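27th January

Dark bronze bar fitting, Rastico, second sample. Bench work for the Berkstead kitchen. Continues from the September entry, where the first sample was rejected for a loose collar.

**Purpose**

1. Decide whether the finish can live next to pale stone and honey-colored wood without leaving marks on either.
2. Check how the flange sits on the bamboo panel.
3. Settle the cleaning instructions that go in the handover folder.

Fixing method is out of scope today. The panel stays undrilled until Berkstead confirms the height.

**Materials on the counter**

- Rastico fitting: straight shaft, collar, short side arm, round flared flange, end cap.
- Bamboo panel from Pawłowska, oiled, 20 mm thick.
- Grooved cutting board, the one that normally lives on this counter.
- Marble counter, Gulville, sealed last September.
- White cotton cloths, unbleached.
- Neutral soap, distilled water, microcrystalline wax, olive oil, white vinegar cut with water.
- Feeler gauges, calipers, small square.

Soap solution is made up at 500 ml. Keep the bottle labeled with the mix and not only the word "soap". The September bottle had no mix on it and the results can't be compared.

**Dimensions**

Flange outside diameter 60 mm by caliper, taken across the rim in two directions. Arm from shaft center to flange face 41 mm. Rastico's drawing gives the same for both, so the drawing can be trusted for setting out. The first sample was under on the arm and we assumed the drawing was wrong. It was the sample.

Collar: fine seam where it meets the shaft. Fingernail catches it slightly on one side and passes over it on the other. Acceptable for a part at this height. Would not accept it on a handle.

Rotation at the collar: none by hand. Tried with the flange held and the shaft turned, then the other way. First sample moved both ways and clicked. 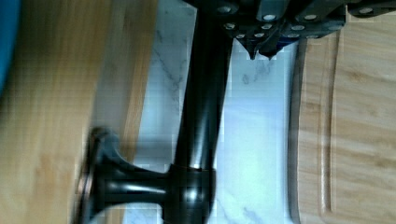 *Shaft, collar and flange against the marble. Grooved board on the right.*

**Rub test, dry**

White cloth, light pressure, full strokes along the shaft. No transfer. Same on the arm. On the flange rim, no transfer at first, then a faint brown line on the cloth once pressure went up. Repeated on a clean part of the cloth, same line, lighter. Repeated again, nothing.

Reading: loose wax or polishing residue in the edge, not the finish itself. If it were finish it would keep coming. Wipe the rims of the production parts before they go near the panel.

**Rub test, soap**

Cloth wetted and wrung, soap solution. No transfer from shaft, arm or collar. Slight grayness on the cloth from the collar seam, which I put down to dirt sitting in the seam. Rinsed with distilled water and dried straight away. Gloss unchanged by eye under the bench lamp.

Left one soap patch to dry without rinsing, on the underside of the shaft. It dries to a dull ring. The ring comes off with plain water and a second wipe. So the instruction has to say rinse, and it has to say dry. Berkstead's present sheet says "wipe clean" and stops there.

**Vinegar**

One drop on the end cap, left for 20 minutes under a watch glass. Rinsed. Slight warm tint where the drop had been. It did not go back with wax.

Vinegar is therefore off the list for this finish. It was already off the list for the marble for the obvious reason, so the two rules can be written as one line covering the whole counter. Lemon to be treated the same way. I have not tested lemon and don't intend to.

**Oil**

Olive oil on the shaft, wiped off with a dry cloth. Darkens the surface a little and leaves it looking streaky in raking light. Comes away with soap. No harm done, but the part looks worse for it until washed. People who oil their boards will have oil on their hands, so this will happen in use. Mention it in the folder in one sentence, no more.

**Contact with the stone**

Fitting laid on the marble on a folded cloth, then directly on the stone, flange rim touching, left while the panel was being squared up. No mark on the stone after. A deliberate drag of the rim over an offcut of the same Gulville slab gave a short dark line. Line removed with the soap solution and a fingertip. That is metal or residue on top of the sealer, not a scratch. Checked with the loupe to be sure.

Second drag, harder, same offcut: line again, and under the loupe a shallow bruise in the sealer. This needed more force than anyone would use by accident, though a dropped fitting would manage it. Fitters should put a blanket down. Add to the site notes.

**Contact with the wood**

Panel is softer than the stone in every way that matters here. The rim leaves a dent if the fitting is rocked on it. Dent visible in low light from the side, not visible from the front. Steam raised most of it. The oil finish went pale over the steamed spot and had to be redone.

The grain of the panel hides small dents better where the strips change tone. There are small dark knots and streaks in this batch and they help too. Pawłowska offered a clearer grade at the quoting stage. I would stay with this one.

**Seating of the flange**

Panel set down with its grooved border toward the marble. Flange flat on the bamboo, cap end just past the border and over the stone.

Feelers around the flange rim: thinnest leaf enters at one point only, on the side toward the border, and goes in a short way. Turned the fitting a quarter and repeated. The gap moved with the panel and not with the fitting, so the flange is flat and the panel has the hollow. Straightedge agrees. The hollow follows one glue line.

Options:

- Reject the panel. Excessive.
- Move the flange off that glue line. Possible if Berkstead gives us any freedom on height.
- Thin gasket behind the flange. Works anywhere, hides the gap, and keeps water out of the drilled hole.

Leaning to the gasket. It should be dark, and cut slightly under the flange diameter so it can't be seen at the rim. Cork was considered. Cork holds water, so no.

**Color, against both surfaces**

The shaft reads almost black on the marble. On the bamboo it warms up and reads as bronze. The copper-toned lines at the flange rim and on the end cap show better against the wood too. Client's complaint about the first sample was "too black", and that sample had only ever been looked at on the counter. Suggest the next viewing is done with the bar on the panel.

On the lines themselves: I can't tell from one sample if they are rubbed back at the works or if the coating is thin on the edges. Both give the same look. The difference matters, because thin coating will keep going and a rubbed edge that has been sealed will not. Rastico to be asked directly. Their data sheet says "living finish", which covers anything.

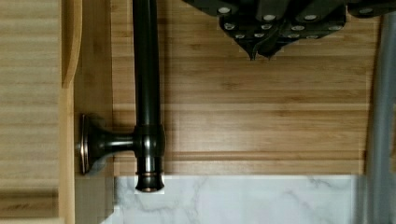 Note added beside this entry, in pencil: the gasket wants to be closed-cell and not rubber, as the black rubber one on the old sample bled into the oil on the bamboo and left a ring that had to be sanded out. Also, could the hole be sealed with shellac before the gasket goes on?

Agreed on closed-cell. I had forgotten the ring. For the hole, shellac is fine on the end grain inside, but it will not take over fresh oil, so drill first, shellac, then oil the face last. This changes the order on the job card. Job card to be corrected before the panel goes back to Pawłowska.

**Wax**

Two thin coats of microcrystalline wax on one half of the shaft, from the collar up, other half left as supplied. Buffed after each coat.

- Waxed side: water beads and runs.
- Plain side: water sits in flat patches. After drying, faint spots.
- Fingerprints show on both. They wipe off the waxed side in one pass.
- Slight increase in gloss on the waxed side. Visible if you look for it at the collar, where the two halves meet.

Worth doing once before installation. I would not ask the client to repeat it on a schedule. If they want to, the wax can be left with the folder in a small tin.

Keep wax off the panel around the flange. It stops the oil taking, and the patch stays lighter than the rest.

**Draft text for the handover folder**

> Clean the bar with a soft cloth, mild soap and water. Rinse with a second cloth and dry. Do not use vinegar, lemon, descaler or abrasive pads on the bar or the stone. Cooking oil on the bar will look streaky until it is washed off. Edges may show a warmer color than the rest.

The last sentence waits on Rastico's answer. If the edges are going to keep changing it has to say so.

**Errors and limits**

One sample. One panel. Lamp is warmer than the daylight in the Berkstead kitchen, so the color notes hold for here only. Rub pressure was by hand and not measured; the September method used a weighted block, which has since gone missing. The soap mix is now written down and should be kept the same next time.

The end cap has a tint on it from the vinegar. Do not send this sample to the client. Tag tied to the shaft above the collar.

**To do**

- Rastico: are the copper-toned edges rubbed and sealed, or bare? Ask for a written answer.
- Berkstead: height, and whether it can shift to miss the glue line.
- Closed-cell gasket sheet, dark. Check the shelf before ordering.
- Correct the job card: drill, shellac, oil.
- Re-oil the steamed spot a second time, it is still pale.
- Marble offcut with the bruised sealer: mark it and keep it with the samples.
- Replace the weighted block.

Counter wiped down with soap and water, board washed and stood on edge to dry. Fitting back in its sleeve, flange end up.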